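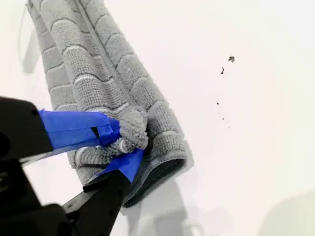 Gray microfiber towel with raised scallop pattern, folded lengthwise.

Jistcombe Episode Guide
Progress report to the Calden Fund
2018-11-25

Summary

The guide is on schedule for summaries and behind on cast credits. Of the 665 episodes of Jistcombe that were broadcast, 464 now have a finished synopsis. Scanning of the scripts is done. We have drawn up the family trees for the two main households and have started on the smaller ones. We ask the Fund for one change to the budget, set out at the end, and no additional money.

Synopses

Each synopsis runs to a single paragraph and covers the storylines in the order the scenes appear. We dropped the original plan to sort by storyline. It worked for the early years, when an episode seldom carried more than a couple of plots, but it broke down once the show moved to its longer format and the writers began cutting between the hospital, the quarry office and the Landry house several times before each commercial break. Readers who tested both versions found the scene order easier to follow.

Where tape survives, the synopsis is written from the tape. Where it does not, it is written from the camera script and marked as such. The difference matters more than we expected when we applied. Scripts were often changed on the studio floor, and some characters say quite different things on screen from what was typed. In the courtroom episodes, the script has the eldest Landry daughter admit she moved the car. On tape she leaves the stand before she is asked, and the admission does not come until several weeks later. Anyone working from scripts alone would put that reveal in the wrong place, and at least one of the older fan lists does.

The gap in the middle of the run remains the hardest part. Tapes from that period were wiped and reused by the station, and the scripts we have are rehearsal drafts with pages missing. We have filled some of it from the listings printed in the weekly program sheet. Those are one line each and are not always reliable. ("A visitor upsets the Landrys" appears for a string of episodes, and we can't say who the visitor was in all of them.) These entries will be published short and labeled incomplete.

Scripts

More than 3,000 pages have been scanned and named by episode and scene. The scans are readable apart from one box of carbon copies, where the type has faded. We rescanned that box at a darker setting and got most of it back. The remaining pages will have to be typed out by hand from the originals, and this has been added to the work plan for the next period.

Handwritten notes in the margins have been kept in the scans but not transcribed. Some are line changes. Others are timings, lunch orders and phone numbers. We would like to go back to the line changes if there is time, as they show which scenes were rewritten late.

Family trees and character pages

The Landry tree is complete as far as the last broadcast episode. The tree for the Pruett-side cousins, who came in after the quarry fire, is still in draft.

Two problems came up here. The first is age. As usual in daytime drama, children were sent away to school and came back old enough to marry. The younger Landry son is seven at the time of the flood and is running the hotel not long after. We considered giving estimated birth years and decided against it. The pages list first and last appearance and any birthday mentioned in dialogue, with the episode number, and leave the arithmetic to the reader.

The second is recasting. The character pages were first set up with a single performer field. That has been changed so that each page can carry several performers in order, with a separate line for temporary replacements. Moving the existing pages to the new layout took most of a week that had been set aside for other work.

Cast credits

This is the area that is behind. Closing credits were shown in full only on the last episode of each week, and shortened or left off on the other days. For the rest we depend on booking sheets, and those are held in the station's old payroll files. We were given access later than planned, and the files are arranged by payment date and not by episode, so every name has to be matched by hand.

Regular cast members are nearly all placed. Day players, extras and voices on the telephone are not. We suggest publishing the guide with the regular cast first and adding the others as they are confirmed. We would sooner leave a name blank than carry over a guess from an older list.

Web site

Jinis built the database and delivered it in working order. Search by character and by episode number both function. Search by storyline is slow -- it reads the full text of every synopsis each time -- and Jinis has agreed to fix this under the existing contract. The page design is plain and loads well on phones.

Plot details are shown openly. We discussed hiding the endings of major storylines behind a button and asked the test readers what they thought. Nearly all of them had watched the show the first time and did not want it. The one exception is the final episode, which has its own page with a notice at the top.

Rights

The station has confirmed in writing that synopses and short quotations may be published. It has not agreed to script pages going online. We have asked for permission to post a small sample, with one full script from each period of the show, and have had no answer. The scans can be read in person by appointment in the meantime.

Budget

Spending is within the total. Scanning cost less than planned, and the cast credits will cost more. We ask to move the unspent scanning money to the credits line so that the matching of booking sheets can continue through the next period at the same weekly hours. No other line is affected.

Work for the next period

Finish the synopses from surviving tape, then the script-only episodes.
Type out the faded carbon pages.
Complete the draft family trees.
Match the remaining booking sheets for the regular cast.
Test storyline search again once Jinis has made its changes.
Write to the station again about sample scripts.

The next report will include the full list of episodes for which neither tape nor script has been found.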